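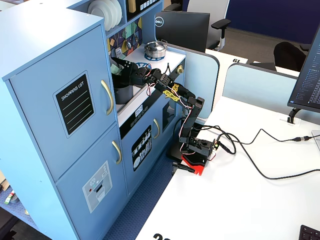 Light blue play kitchen with shopping list board, dispenser decal and patterned backsplash.

Rerker Play Kitchens: Frequently Asked Questions
Last updated 20 April 2021

This page covers assembly, placement, surface care and replacement parts for the Rerker play kitchen in light blue. Questions about delivery and returns are answered on the Nurnalmont store pages.

ASSEMBLY

Which section do I build first?
Build the tall cabinet section first, then the stove section. The two are joined through the shared side panel with the long bolts from bag 2. Do not tighten the bolts fully until the countertop is in place. If they are tightened early, the countertop will sit slightly out of line.

How long does assembly take?
Allow 70 minutes for one adult. Sorting the hardware is included in that time; applying decals is not.

Can I use a power screwdriver?
Use one only on the lowest torque setting, and finish each screw by hand. Overdriven screws strip the pilot holes, and stripped holes are not covered by the warranty.

The handles turn when pulled. What is wrong?
Each gold-colored handle is held by a pair of machine screws that pass through the door from the inside. Open the door, hold the handle straight and tighten both screws. The same procedure applies to the upper cabinet door, the lower cabinet door and the oven door.

A door rubs against the panel next to it.
Loosen the hinge screws on the cabinet side by half a turn, move the door until the gap is even, and retighten. If the door still rubs, check that the floor is level before making further changes.

DECALS AND BOARD

Are the decals already applied?
The shopping list board is fitted at the factory. The dispenser decal for the lower door and the rack-and-dishes decal for the oven door are supplied on a separate sheet.

How do I apply a decal without bubbles?
Wipe the door with a dry cloth. Peel back a narrow strip of the backing along the top, align it and press it down, then pull the rest of the backing away slowly while smoothing downward with a plastic card. A decal can be lifted and repositioned within 15 minutes. After that the adhesive sets and the decal will stretch if pulled.

Does the dispenser decal include any working parts?
No. The panel, its small icons and the red dot are printed. The same is true of the icons and digital-style label on the black control strip above the oven door.

What can be used to write on the shopping list board?
Chalk or a chalk marker sold as washable. Test a marker in one corner first – some leave a faint outline on dark surfaces. Clean the board with a damp cloth and let it dry before writing again.

Can the backsplash be replaced?
Yes. The geometric panel slides out toward the top once the open shelf is removed. Platport sells a plain white panel of the same size.

PLACEMENT

Can the kitchen stand next to a desk or table?
Yes, provided the doors can open fully. The doors have their handles on the right edge, so leave clearance in front for the full swing. Placing the stove section beside a desk of similar height gives a longer work surface.

Does it have to be fixed to the wall?
Yes. Attach the wall strap to the back of the tall section. The hardware supplied is for solid walls. Drywall requires a suitable anchor, which is sold separately.

Can it be used outdoors?
No. Moisture swells the panels at the joints. Store the kitchen indoors, above freezing.

USE AND CARE

Can real cookware be placed on the countertop?
Small, light items are suitable. Nothing hot should be set on the countertop or on the blue burner ring, as the ring is a surface marker and gives no heat protection.

How should play dishes be stored?
Plates can stand on edge on the open shelf, which keeps the counter clear for pots and cups. Put heavier items in the lower cabinet.

How do I clean the painted surfaces?
Use a soft cloth with water and a small amount of dish soap, then dry. Avoid scouring pads and anything containing ammonia. The handles and the brass-colored knob should be wiped with a dry cloth only.

SPARE PARTS

How do I order a missing part?
Find the part in the diagram on the last page of the instructions and order it through Platport. The burner ring is part 208. Hardware bags are sold complete – single screws are not available.

Will Ogola accessories fit?
Ogola plates, cups and lidded pots fit the shelf and burner ring. Ogola hooks do not fit the shelf edge.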